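Hello and welcome! If you've landed on this page you are probably thinking about sending us something to mend, or you have inherited a boxful of somebody's sewing things and don't quite know what to do with it. We get a lot of the same questions at the Wandberg Mending Library (and we love getting them, so please don't feel shy), but it seemed kind to put the answers in one spot where you can read them with a cup of coffee at any hour.

## Joining and borrowing

**What exactly is a mending library?**

It's a lending library for people who sew, darn, patch and knit, or who would like to start. You borrow tools, patterns, buttons and books the same way you'd borrow a novel, and you bring them back when you're done. We also have a big worktable, good lamps, and usually a pot of tea going that has been steeping a bit too long.

**Do I need to know how to sew?**

Not at all! Plenty of our members came in the first time with a coat missing a button and no idea how to thread a needle. If you can tie a shoe you can learn to sew on a button, and from there it's a short walk to hems, and then one day you find yourself turning the collar on an old shirt and feeling very pleased with life.

**What does it cost?**

Membership is $61 a year for a household, and a household is whoever you say it is. Roommates count, and so does the grandmother who lives across the street and has supper with you most nights. If that's a stretch, tell whoever is at the desk that you'd like the open rate, and you can pay what suits you. We won't ask for paperwork.

**How long can I keep things?**

Hand tools and books go out for three weeks, and sewing machines for two. You can renew once by phone or in person, as long as no one else is waiting. Around June, when everybody is altering clothes for weddings, the machines get a long waiting list and we do ask you to be prompt.

**What if I break something?**

Needles break, and pins bend, and chalk gets stepped on. We expect all that and don't charge for it. If a machine starts making a noise it didn't make when you took it home, please stop sewing, leave the thread just as it is, and bring it back. The tangle tells us a lot about what went wrong, so there is no need to tidy it up to be polite.

## The button collection

**How many buttons do you have?**

At the last count, 2,549 different designs, most of them in sets of four or more. Loose singles live in the big jars by the window and aren't cataloged, and you are welcome to take up to 12 of those per visit for free. Children adore the jars. So do the rest of us, if we're being truthful, and it is very easy to lose an hour there.

**Can you match a missing button?**

Quite often, yes. Bring the whole garment if you can, or at least one of the surviving buttons. A photo on a phone is hard to work from, as color shifts so much and you can't judge the thickness. If we can't find a match, we'll usually suggest moving a button up from the hem, where it won't be missed, and putting the odd one down there in its place. It's an old trick and it works beautifully on shirts.

**What is the Naqvi drawer?**

It's our drawer of shell and horn buttons, named for the family whose tailoring shop they came from when it closed. These are for reference and for repairs on older clothing, so they don't go out on general loan. If you have a vest or a good old coat that needs one, ask us and we'll be glad to open the drawer with you.

## Mending questions

**Should I wash something before I bring it in?**

Yes please, with the exception of anything so fragile that washing might finish it off. Clean cloth is nicer to handle and it shrinks before the patch goes on, which saves you a puckered knee later. Let it dry all the way through, too.

**Which thread should I use?**

For most everyday cotton clothes, an all-purpose polyester thread is perfectly fine, and it's what we keep in the house kits. If you're mending visibly, with stitches you want people to see, try embroidery floss split down to two or three strands. For wool socks you'll want a wool and nylon blend. Pure wool is lovely to work with but wears through at the heel a good deal sooner.

**My darn came out lumpy. What did I do wrong?**

Most likely you pulled too tight. Leave a tiny loop at the end of each row where you turn around, and don't try to close the hole by tugging it together. The weaving fills the gap on its own. It's also worth starting a good half inch outside the hole, in the sound fabric, so the new threads have something strong to hang on to.

**Can you fix zippers?**

Sometimes! A slider that no longer grips the teeth can often be replaced in a few minutes, and we keep spare sliders in the common sizes. A zipper with missing teeth in the middle will need to come out altogether. We have a handout on that called the Drandent method, which is our house name for basting the new zipper in from the inside before you take out the old one. It's a little slow the first time, but everything stays lined up.

## Keeping your sewing things in order

**What kind of storage box do you recommend?**

Something shallow and open, with dividers, that you can see into without digging. Deep baskets look charming and then swallow your scissors. A divided wooden box with a few large compartments suits most home menders: thread in one, pins and needles in another, and so on until you run out of either categories or room. If you have small children or a curious cat, choose one with a lid, and keep the needles in a tin inside it.

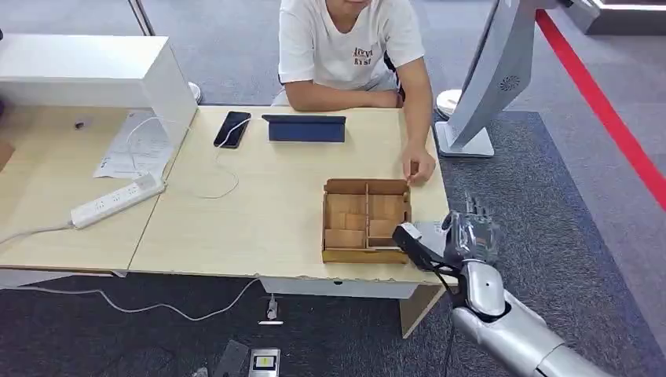
*An open wooden box with five compartments, ready to fill.*

**How should I sort thread?**

By color if you mostly mend, and by fiber if you mostly make things. Mending is nearly always a hunt for "something close to this blue," so having all the blues together saves a lot of rummaging. Wind loose ends around the spool and tuck them into the notch, if your spool has one.

**I've inherited a sewing box and I'm overwhelmed. Help?**

Oh, we do understand. Give yourself an afternoon. Old cotton thread is the first thing to check: pull a length between your hands, and if it snaps with hardly any effort, keep it for basting or let it go. Rusty pins and needles should go into a jar with a screw top before you throw them out. Keep anything with handwriting on it, even if it's only a measurement on a scrap of paper. You may well be glad of it later.

## Visiting and donating

**Where are you, and when are you open?**

We're at 359 Flurkaseck, through the green door and up one flight. The lift is at the back if stairs are a trouble. We open at 10 in the morning and close at 6 in the evening, and the worktable is free to use all that time.

**Do you take donations?**

We do, and thank you. Buttons, zippers, good scissors, darning mushrooms and wool yarn are always welcome. We can't take upholstery foam, paper patterns with pieces missing, or machines without their power cords. Please call before you bring more than one bag, so we can clear a shelf for you.

**Can I bring my own lunch?**

Of course. Just eat it at the small table by the sink and wash your hands before you go back to anything white.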